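Print this page | E-mail this page | 54 shares | 3 comments

# Titis living room tidy-up set – README

Status: usable, still messy. Last pass November. Read the known problems section before you train anything on it.

## What it is

Simulated household chores, living room only. Kitchen and laundry are in a separate repo and not ready. Built to answer one dull question – can a policy trained in sim put a living room back in order without somebody standing over it. Short answer so far: no. Longer answer below.

3479 episodes total. 655 held out for test, please don't touch them. Each episode = one room, one written instruction, start state, goal state, action log, success flag.

## Tasks

- pick up a small item from the sofa, put it on the cabinet
- same thing the other way round
- move pillow to the other end of the sofa
- find the named object, stop in front of it
- "tidy the room" (open ended, scored by a checklist, see `scoring.md`)

Instructions were written by hand and then reworded. Some of the rewording is bad. "Relocate the cushion item" is in there a few times, sorry, will fix.

## Rooms

Layouts come out of the Plastier generator, furniture from the Bråten pack. Walls get a flat color, floors are wood or gray carpet. Furniture doesn't move during an episode, only small stuff does. Clutter is kept low on purpose – the early rooms had so much junk in them that every policy failed and we learned nothing.

A typical start state has a pillow and one small thing on the sofa, a screen and one or two small things on the cabinet, and open floor to cross in between. Sounds easy. The driving across is fine, that part works nearly every time. Trouble starts at the seat cushions, where a thin gray object against the backrest is a few pixels wide from across the room and the planner either misses it or goes for the pillow.

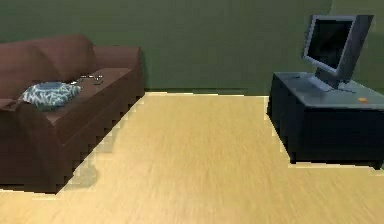
Aarne Suominen wrote back after trying the first release that finding things was the smaller half of his problem: his policy would get to the right spot on the sofa and then push the object down behind the cushion, and the success flag still came up true as long as the seat looked clear. He wanted a separate check for lost objects before anyone quoted a number from this set.

Fair. Added in the current version as `lost_object`. Old result files don't have the field, so don't mix them. 331 episodes changed from success to fail once the check was on, most of them sofa tasks.

## So can it do the chores yet

Depends what you call a chore. Carrying a block-ish thing from one flat surface to another, yes, mostly. Pillows okay if you don't care how they land. Thin or wiry things, no. Open ended tidying, no – the policy has no idea when it's done and will move the same object back and forth till the timer runs out.

We have not run any of this on a real machine. Viko is supposed to lend us floor time, no date yet.

## Known problems

- furniture edges come out jagged where they meet the floor. Confuses some depth estimators
- small objects on the cabinet top are hard to label even for a person. Marked `unclear` in the labels file, leave them out of scoring
- cloth physics is off. Pillows are stiff
- a handful of action logs are one step short, loader pads them
- lighting dosen't change within an episode

## Files

`episodes/` `labels/` `splits.json` `scoring.md` `loader.py`

Loader needs the splits file in the same folder. It will not tell you if it's missing, it just gives you an empty set. On the list.

## License

Research use. Ask before putting it in a product.

Print | E-mail

**Comments (3)**

**mopbucket** – The back and forth thing is exactly what my toddler does with tidying. Does the checklist score count moves at all or only the end state?

**R.** – Only end state, I looked in scoring.md. A move penalty would help a lot imo.

**gridsquare** – Empty set with no warning cost me an evening. Please make it throw an error. Otherwise useful, thanks for putting teh failures in.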